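Search this list

Mon 18 March
By Joanne Ellwood, Letham working group

Dear members,

Darren Hebden wrote:
> Does clause 9 of the draft require the marker
> card to stand clear of the finger pads?

It does. Under clause 9, operators of hand-held grippers shall keep both pads and the card in view before recording begins.

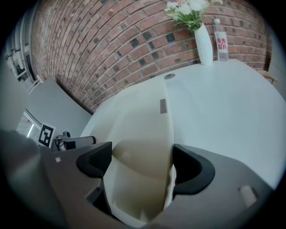 Hand-held gripper at a white table, marker card at left.

Drinks and ornaments on the work surface are to be recorded in the log. Comments on the revised wording close on 22 April.

Comments

Amber Blackburn: Is the log template the Derent one?

Howard Crabtree: Yes, version 4. Please use the Canadian date format.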